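Oral Health Outreach in Potemley and Birkett
Progress report to the Clarow Fund, September 2022

Summary

The project started in March and has now finished its first 6 months. We have visited four primary schools and two care homes, and we gave out 500 brushing packs. Most of the work follows the plan which you approved. The part for care homes is behind, and we explain it below.

Work in the schools

Each school received two visits. In the first one our hygienist shows the children how to brush along the gum line, and they practise on large plastic models. In the second visit we check what they remember. Teachers in Potemley asked us for a sand timer for every classroom, and we paid for these from the materials budget. The Birkett schools prefer a song, so we left them the words and a recording.

Parents were more difficult to reach. The evening meetings were poorly attended, and from this term we speak with parents at the school gate instead.
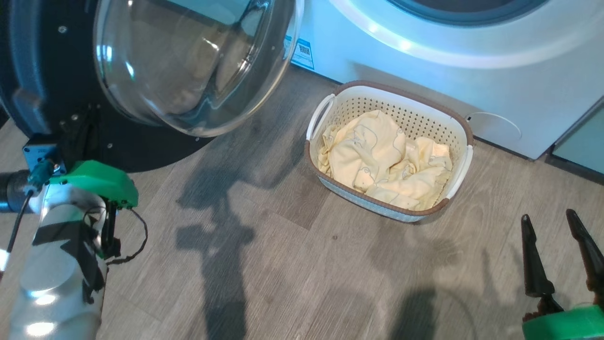
Work in the care homes

The training for care staff covers dentures, dry mouth and how to help a resident who does not want to open the mouth. Staff at both homes told us that the last topic was the most useful – they wish to have a longer session on it. We have finished the training in Potemley. In Birkett only the day staff are trained, as the night staff could not be released during the summer holidays.

We also agreed with both homes on a simple daily record for mouth care. It is one page and it hangs inside the resident's wardrobe door. 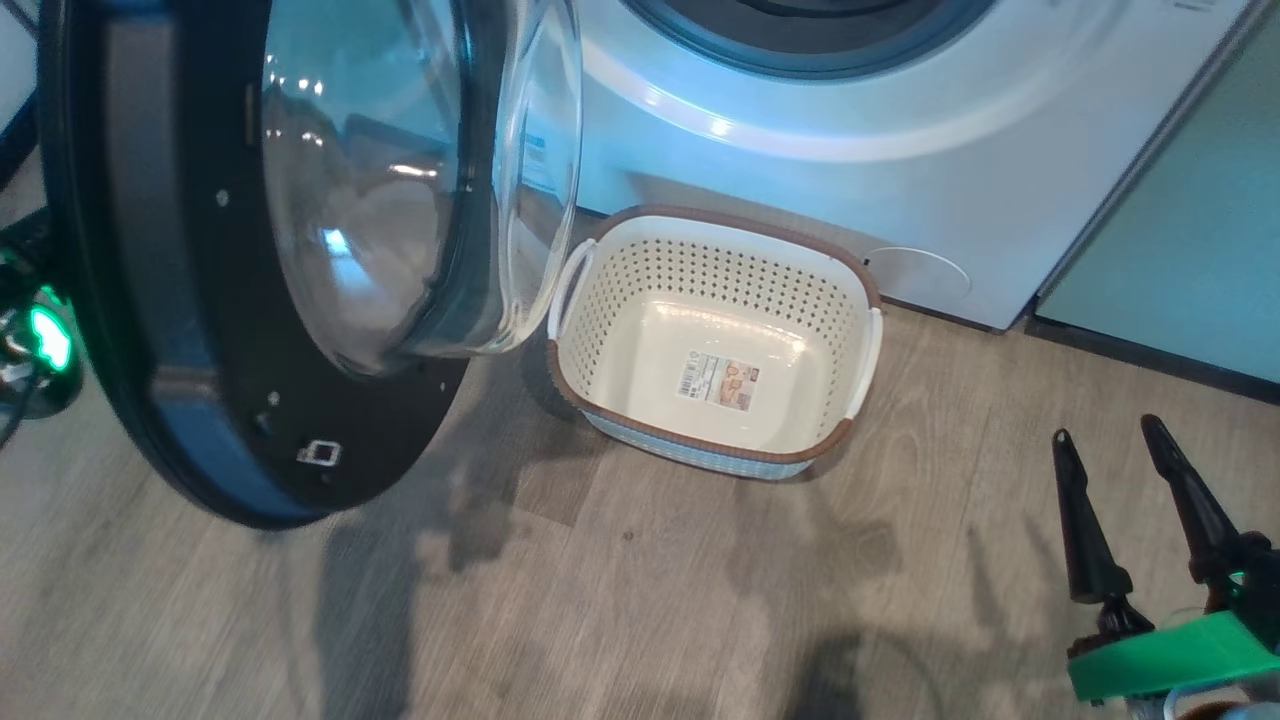

The record is filled in well in the mornings and less well in the evenings. We will discuss this with the managers at the next visit.

Spending

Spending is within the budget. Idomow delivered the toothbrushes at the agreed price, but the fluoride toothpaste for adults came late and we bought a small quantity locally. The invoices are attached.

Next steps

We will train the night staff in Birkett, repeat the school visits and prepare the leaflet for parents in larger print. We ask for your permission to move the unused travel money to printing.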